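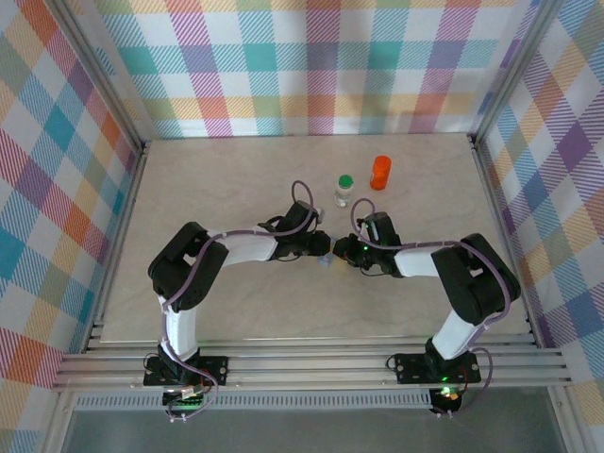

May 21, 2018

Spent the morning on the handover rule again. The draft from Stelis says both arms must be holding the part before either one lets go, and that the giving arm opens only after the other has reported its grip. Fine on paper. In our logs the report comes late often enough that people have been skipping it, so 134 of the April runs don't have the line at all. I marked those as not meeting the standard and left the results alone.

Wrote out the start-of-session list and taped it by the door at Handholm. Base plate bolts checked by hand. Cables looped with enough slack that the wrist can turn all the way without pulling. Nothing on the table that isn't in the task sheet. Stop button pressed once and reset before the first run. I left off the line about wiping the table - everyone does it anyway and the list was getting long.

The question of what counts as a person being "inside" came up at lunch. The old wording was the whole body past the rail, which is no use for something this size. I changed it to any part of a hand past the front rail while the motors have power. If you need to move a bottle, you cut power, move it, take your hand out, and then power up. It adds maybe a minute to each reset. There was some grumbling.

Speed is still open. Avano wants one limit for everything. I would set a lower one for when the grippers are near each other and keep the normal one elsewhere, but then somebody has to define near. Left it blank in section 2 with a note.

Read the Humphreys guide on the train, all 100 pages. Most of it is for big machines with fences. The part on labeling was useful: every arm gets an ID on the base and the same ID in the log. Ours are "left" and "right", and that depends on where you stand. Need to order labels.

To do tomorrow: fix the numbering in the draft, ask about the late grip report, send the list to Stelis. Also find out who has the small hex key. The drawer had every size except that one.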